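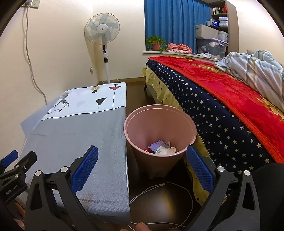

Oltdale should charge households for the trash they throw away, and it should do so by the bag. The flat fee now printed on every utility bill asks the same amount of a retired tenant in one room as it does of a family of six with a two-car garage. The city would not sell water on those terms, and it has no good reason to collect garbage on them.

The proposal before the council is modest. Each household would receive a base allowance, with additional bags sold at grocery stores and at the Kobori Street transfer station. Recycling and food scraps would continue to be picked up at no added cost. Neighboring Iltberg adopted a similar plan three years ago, and its landfill deliveries have fallen by 330 tons a year.

Opponents raise two objections that deserve a reply. The first is illegal dumping. Council member Janelle Javier has warned that residents will leave bags in alleys and behind stores. Iltberg did see an increase in its first winter. It responded with a second enforcement officer and a free drop-off on the first Saturday of each month, and complaints returned to their earlier level by spring.

The second objection concerns fairness to large families and to people caring for sick relatives at home. This one carries more weight. Diapers and medical supplies cannot be sorted into a blue cart. The ordinance should therefore include a larger allowance for such households, granted on a one-page form and without an annual hearing. The present draft leaves the matter to the discretion of the public works director, and the council should amend it before the November vote.

Apartment buildings present a further difficulty. More than 1000 units in the city share dumpsters, and the draft would bill their owners, who would pass the cost along evenly. Tenants who throw away little would gain nothing. Locked chutes or tagged bags have been used elsewhere, and the department should report on both before the program reaches those buildings.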